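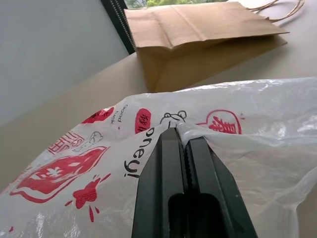
2 min read

Towns that charge for plastic bags should say plainly where the money goes. The council in Vinadow adopted its bag fee in June, and shoppers now pay eight cents at every register. The fee itself is sound policy. Its accounting is poor – the published budget folds the receipts into general revenue, and residents are left to guess.

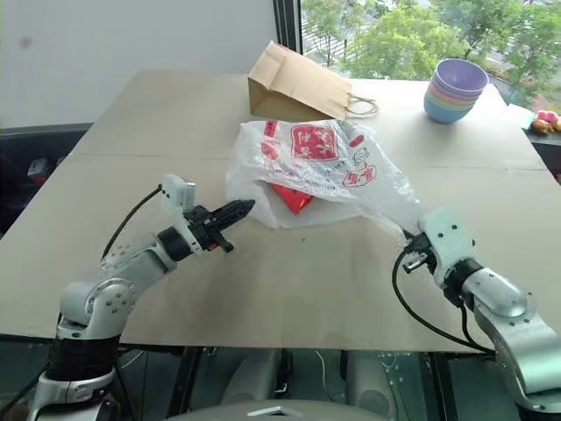 Replying to an earlier version of this column, a reader in Cleder wrote that people will resent any fee, however well it is explained, and that a town should simply ban the bags and be done with it. A ban deserves a fair hearing. It would also fall hardest on small shops, which need time to use up the stock they have already bought.
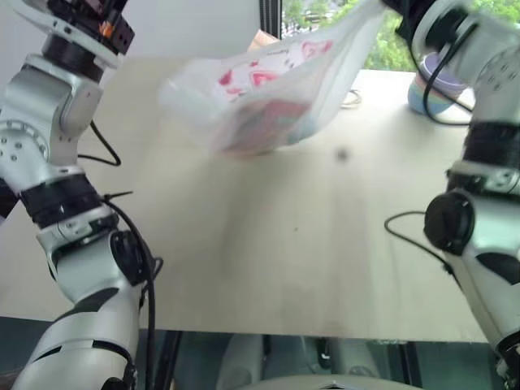 A fee gives those shops that time, provided the public trusts it. The council should issue a separate statement within 45 days of each quarter's end, listing receipts and spending on one page. Niazi has done so for six years at little cost. Vinadow can adopt the same form before its next budget vote.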